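Filed under: Home Robots, Chores, Long Rambles

Can a machine do my dishes yet? (December 1, 2024)
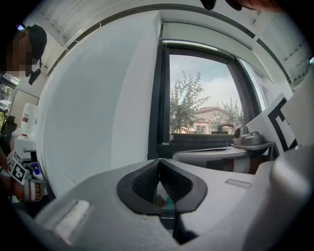
I have been asking some version of this question since I bought my first robot vacuum, and this year the answer finally got interesting! Vacuums had it easy, because a floor is flat and nothing on it needs picking up. Chores with hands are another story. Look at those two black rubber pads, angled into a V with fine ridges along the inside - that is the whole hand. No thumb, no palm, no fingertips. Now think about what you do with a wet wine glass without even noticing.

I keep a list of chores at home and grade each one every July. It has 96 lines now (my family thinks this is a bit much). Sixteen of them I would hand to a machine tomorrow if I could afford one. Moving cups from a table to a tray, yes. Putting caps back on bottles, probably. Folding a fitted sheet, no way, and I can't do that one either.

The little company I follow most closely is Skanano, who post long uncut clips of their arm clearing a kitchen counter. In the last one it took 286 seconds to put away a handful of spoons. I watched the entire thing and cheered. Jusument is going after shop floors instead, sorting small parts into bins, and I think they'll get there first. Bins stay where you put them. Kitchens have kids in them.

What excites me is how ordinary the failures have become. Two years ago the arm missed the mug completely. Now it gets the mug and sets it down a little too close to the edge, like I do before coffee.

So, dishes? Not yet. Loading the bottom rack, plates only, someone patient standing nearby - I'd say we're close. I'm moving that line up a grade next July.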